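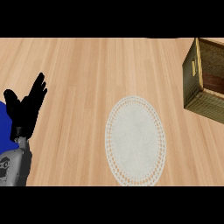
Progress Report: Moisture Monitoring in Suspended Timber Floors
Reporting period: to the end of September
Submitted to: Durán Housing Fund
Prepared by: Pronon Building Performance

Status

Field installation is complete and data collection is under way at all sites. Work is on schedule except for the laboratory comparison, which is running behind for the reasons given under Delays. Spending is within the approved budget, and no change to the total award is requested.

Work completed

The project now has 321 sensors in place under ground floors in 18 houses on the Jendeck estate. Each house has sensors at the joist ends, at mid-span and beside the air bricks. Readings of wood moisture content, air temperature and relative humidity are logged every hour and sent overnight to the project server.

Access was arranged through the housing office. In most houses the floor was lifted at one point only, next to the external wall, and the remaining sensors were placed from below. Where the crawl space was too shallow for this, a second opening was made in the hallway. All boards have been refixed, and the housing office has signed off each property.

The baseline survey has also been finished. It records joist size, board thickness, floor covering, the condition of the ground surface below and the free area of every vent. Several vents were found blocked by soil or old paint. These were left as found, as agreed in the work plan, so that the first set of readings reflects normal conditions.

Early findings

The readings cover one warm season only and should be treated as provisional. Moisture content is highest at joist ends built into north-facing walls. Mid-span readings are lower and change slowly. Houses with fitted carpet over rubber underlay show slower drying after rain than houses with bare boards, but the two groups also differ in vent area, and the effects have not yet been separated.

Air temperature below the floor follows outdoor temperature with a delay of several hours. The daily peak under the floor usually falls between 4 p.m. and 8 p.m. The model used at the proposal stage assumed no delay and will be corrected before the winter analysis.

Delays

The comparison of sensor readings with oven-dried samples was due to finish this period. The drying oven at the Skadov laboratory failed its temperature check and was sent out for repair. It has since been returned, and testing has restarted -- the remaining samples are sealed and stored under controlled conditions. The comparison is now expected 2 months later than planned. Field logging is not affected, but moisture values in this report use the manufacturer's default correction for softwood and may shift slightly.

Data loss has been low. Gateways in 3 houses lost power when residents unplugged them, and the affected hours are flagged in the data set. Labels have been added to the plugs.

Next period

Vents will be cleared in half of the houses before the heating season, with the others kept as a control group. Winter readings will be reviewed monthly. The corrected temperature model and the oven-dry comparison will be supplied with the next report, together with a revised data file replacing the one submitted with this report.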